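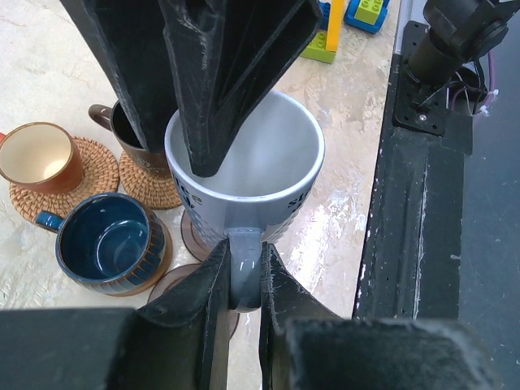
Tips for living with the Wuyts two-arm table helper

We've had the Wuyts on hire from Asmont in Mallville since 11 September, at 529 a month. It does cups and coasters. For that money I'd hoped for windows.

1. Pick mugs with a proper loop handle. The fingers pinch, and a stubby handle gives them nothing to argue with.

2. Put a coaster out for each cup before you start, and leave elbow room between them.
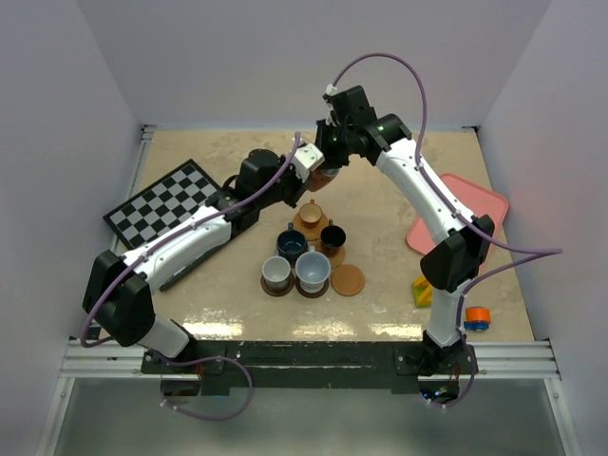 3. Clip the cables along the arms. Check the clips monthly, or whenever you remember, so yearly.

4. Keep Granny's china in the cupboard. Practise on mugs you were given by people you don't like – you'll have plenty.
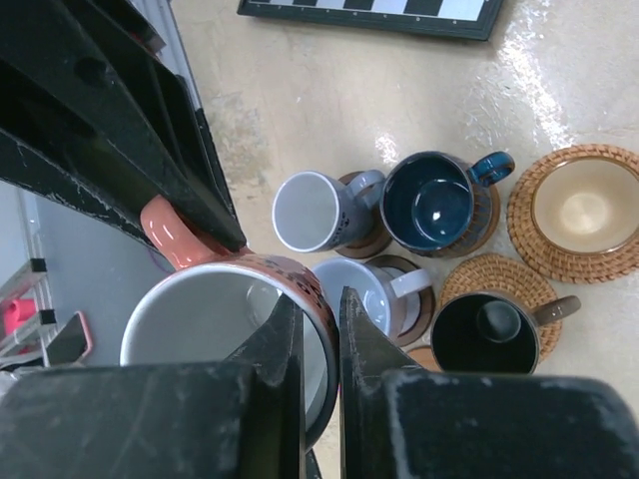 Gijs Van den Broek writes that his runs better with the speed turned down, and that he paid 700 for the training day in Wulden to learn this.

5. Wipe the finger tips with a barely damp cloth. Scuffs are normal, and Asmont will sell you a new set if they bother you.
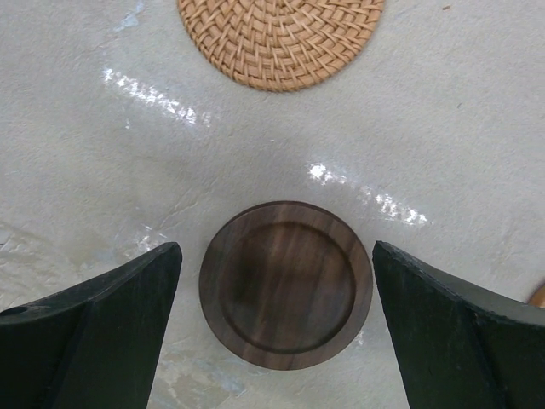

The same cloth does the tabletop. Skip the spray polish, and buff along any smears until dry.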